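4.3 Recording a switch-turning task by remote control

Use this procedure to teach the arm to turn a rotary switch on a control cabinet. One finished recording is called a demonstration. The Skasitz trainer needs 27 good demonstrations before it will build a task.

CAUTION: Read section 2 before working at a cabinet with lit indicators. Keep hands off the doors while the arm is enabled.

1. Set the arm to Remote and pick up the hand controller.

2. On the Praltum console, open Tasks, then New. Enter a task name and the number of the switch you want to teach.

3. Hold the enable grip and bring the gripper to the door from below. Slow down before the fingers reach the handle.

4. Line the fingers up with the flat sides of the handle and close them. Stop closing when the force bar turns yellow. 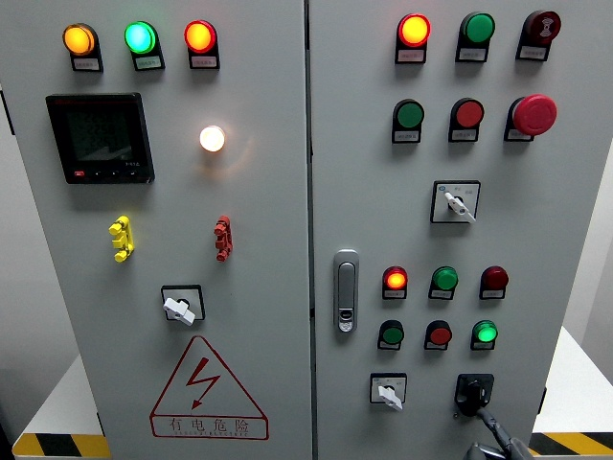
Figure 4-6. Gripper closed on the black handle, lower right of the right door.

5. Press Record. Wait for the tone.

6. Turn your wrist at an even speed until the switch reaches the next position - do not pull back on the handle while turning.

7. Open the fingers, back away in a straight line, and press Stop.

8. Press Keep or Discard. Discard any run where the fingers slipped.

Note: Start each demonstration from a slightly different arm position. Leave the cabinet where it is.

Note: If the console shows error 588, the hand controller has lost its link. Release the enable grip, wait for the light on the controller to go solid, and start again from step 3. Kept demonstrations are not affected.

CAUTION: An emergency stop button on the cabinet door does not stop the arm. Use the stop on the hand controller.

To replay a demonstration without moving the arm, see 4.4.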